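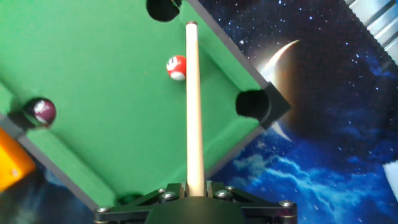
Search the boards Enter keywords Go

Small tables: worth it or just a toy?

railbird_ohio
Posted 7/23/21
Moving into a place where the spare room is 12 feet on its long side and nowhere near that on the other. A real table is out unless I play with the window open and the cue hanging over the neighbor's grill. So I'm looking at the small ones, the kind you can carry by yourself and regret by yourself. My budget is 100 dollars, and there's a used Pirkitz in town for 55 with balls, two sticks and a rack. Seller says "plays like new," which worries me, having played a new one.

Is there any actual pool to be had on these, or am I buying a green shelf?

chalkdust
Green shelf. I say this with love, as the owner of a green shelf. Mine has had a basket of mittens on it since the winter before last.

The trouble is the cushions. On a big table you can hit a ball into the rail and have some idea where it's going afterward. On my Prodex it goes wherever it feels like. I've had a bank shot come back at me so slowly I had time to apologize to it.

sidepocket_sal
Disagree with chalkdust, as is tradition. I've had a small table for years and I play on it most nights after dinner. You aren't going to learn position play for league night, fine. You can learn to stroke the cue straight, and that's the thing most of the people in my league can't do, me included on bad evenings.

Get the 55 dollar one. Look under it first. If the legs fold, open and close them a couple of times and see if anything falls on your foot.

twobitbanks
How big are the pockets compared to the balls? That's the whole question with these. On some of the little ones the corners are enormous and the ball falls in if you look at it warmly. You feel like a champion for a week and then you go play on a bar table and find out what you are.

railbird_ohio
Seller sent me one more photo and from what I can tell the pockets are generous. I have no idea what's too generous. I have missed into pockets of every size.

chalkdust
Then it's the table for you.

cushion_first
Couple of practical things, as someone who has owned three of these and still speaks to one of them.

Level it. Most people skip this and then blame the cloth. Put a ball in the middle, let go, and watch where it wanders. Mine always wandered to the same corner like a dog that knows where the food is. Folded cardboard under the opposite leg fixed it. There are proper leveling feet you can buy, and I bought them, and I went back to the cardboard.

Brush the cloth. The thin stuff on small tables picks up every bit of lint in the house and a light ball will steer around a crumb. Brush one way only, end to end. Don't use a vacuum unless you want to see the cloth lift off the bed like a tent.

Throw out the sticks that come with it. They're short, which is fine, but the tips are usually a little hard nub of something that slides right off the ball. I put a decent tip on mine (Cumex, the small ones, sold in a bag) and it was the best money I spent on the whole operation.

sidepocket_sal
Agree on all that except the sticks. A short light cue is the right cue for a small light ball. I tried my real one on mine and it was like swatting a moth with a canoe paddle. Scuff the tip with sandpaper, chalk it, done.

cushion_first
The chalk doesn't stay on those tips, Sal. It's all over the cloth after four shots and then it's all over your sleeve.

sidepocket_sal
So wear a green shirt.

lowleft
Chalk is blue.

sidepocket_sal
So wear a blue shirt.

twobitbanks
Back to the pockets for a minute. The thing I hate most is the hanger, where you've got a ball sitting right on the lip with half of it over the hole, and it will not drop. On a full-size table somebody walks by and it goes. On the small ones the balls don't weigh anything, so it can sit there all evening enjoying the view. In my house we had a rule that if it hangs you get one stomp on the floor. The rule was repealed after the lamp.

chalkdust
We count a hanger as made if you say something nice about the table. Hardly any get counted.

lowleft
If it's hanging it's not in. You people would call a putt good from the parking lot.

twobitbanks
Didn't say it was in. Said I hate it.

railbird_ohio
Where do you all put your elbow? The short side of this room is going to be tight and I'd rather not have to replaster.

cushion_first
Corner to corner. Turn the table at an angle to the walls and you'd be surprised how many shots come free. It looks like you moved in during an earthquake, but you get your backswing. I gained enough on the bad side to stop hitting the radiator.

lowleft
I had mine angled for a while and kept walking into the corner piece at hip height. Put it back square after a month. I'd rather lose the backswing than the hip.

sidepocket_sal
Angled is fine if you live alone or with forgiving people.

bridgehand
Has anyone tried a Benkirane? Saw one for 40 dollars at a yard sale with no balls and one leg shorter than the rest.

chalkdust
That's the leveling model.

railbird_ohio
Update for anybody still here. Offered 40 for the Pirkitz, got laughed at, paid 55. It's in the room at an angle. One ball in the set is a different weight from all the others, so I'm calling it the handicap. Mittens go on it in August if I haven't won a game by then.

lowleft
Square it up. You'll thank me when you go through there in the dark.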